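Vostholm Opens Free Laundry and Folding Room on Gashaw Street

VOSTHOLM, 11 September 2019 – The Endeo Clothing Exchange is delighted to open its new laundry and folding room, where families can wash, sort and pick up children's sportswear free of charge. The room has eight washers, nine dryers and four padded folding surfaces, and it opens with 1,230 donated pieces ready for new players!

"We used to fold on our knees in the hallway," said Ibsa Gidey, who runs the exchange. "Now we have space to spread out, and people stay and talk while they work." 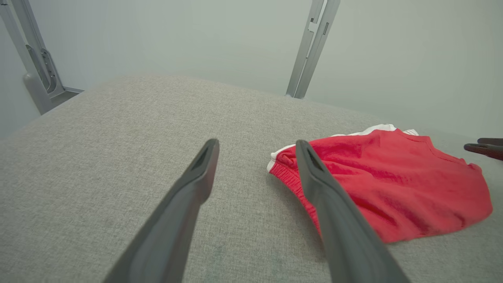
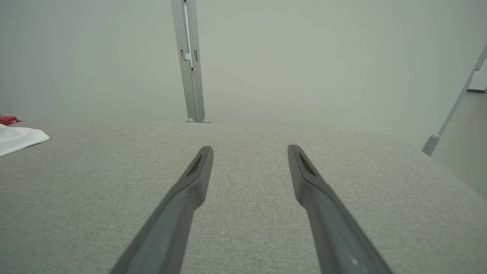
Folding sessions run every morning, and new helpers are welcome to drop in without signing up. Everyone starts by separating colors from whites, then checks seams and elastic before anything gets folded. The light gray fabric on the folding surface makes that first job easy on the eyes, with bright red knits and plain white cloth both showing up clearly against it. Pieces that need mending go to the Gorkel sewing group, which meets next door and will begin teaching basic repairs in January.

Donations of clean sportswear in all sizes can be left at the front desk during opening hours.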